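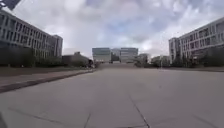

How to clean and reseal the joints in a big concrete slab area

Works for plazas, school yards, wide walkways, a long driveway. Same steps, just more walking. Written up quick because I keep getting asked for it.

What you need

Stiff push broom
Joint rake or an old flat screwdriver
Leaf blower, or a shop vac if people are nearby
Foam backer rod, a few widths
Self-leveling joint sealant, gray, made for concrete
Caulk gun, the big size
Masking tape, rags, knee pads
Cones or tape to keep feet off

Get the knee pads. Seriously.

Step 1. Walk it first

Chalk in hand, go down every joint one way, then back the other way. Light looks different from the other side and you catch stuff you missed. Mark anything open, crumbling, or growing weeds. Also mark spots where the slab edge has broken away and the gap gets wider. Those need patching before sealant, see step 4.

Don't mix up joints and cracks. A joint is straight and was put there on purpose so the slabs can move. A crack goes where it wants. Never fill a joint with hard mortar, it will pop out or chip the edges come summer.

Step 2. Clear out the joints

Pull weeds with the root. Rake out old sealant, dirt, grit. If the old stuff is stuck on hard, run a utility knife down both sides and it usually lifts in one long strip. Sweep, then blow out. Then blow out again.

Where the slab meets a curb there is always a line of packed dirt. Do that line too. Water sits there.

Step 3. Let it dry

If you rinsed, wait. Overnight at least, longer in shade. Sealant on damp concrete peels, I lost most of a day's work that way at Malgate one October and had to pull the whole run.

Step 4. Patch broken edges

Small chips, leave them, sealant covers it. Bigger breaks get a concrete repair mortar. Slide a strip of stiff foam in the joint so the mortar doesnt bridge across. Trowel, wait for the time on the bag, pull the strip.

Step 5. Backer rod

Pick rod a little fatter than the gap. Push it down so the top sits about half as deep as the joint is wide, or whatever depth the tube says. Blunt tool only - a sharp one tears the rod and you get bubbles.

Step 6. Seal

Tape both sides if looks matter. Cut the nozzle small. Start at the high end if there is a slope, and on anything steep use the non-sag kind, self-leveling will just run down to the bottom and make a puddle.

Fill slightly below the surface, not flush. Keep the gun moving. Pull the tape while it is stil wet.

Step 7. Keep people off

Cones up. Early morning is best for starting, 6 or 7, before foot traffic. Follow the cure time on the tube, and double it if it's cold.

After

Sweep grit off the joints now and then. Check again in spring, a quick walk is enough. Redo the bad bits only.

Thanks to Urmas Lill for the knife trick. Next page is on brick paths, different job, sand instead of sealant.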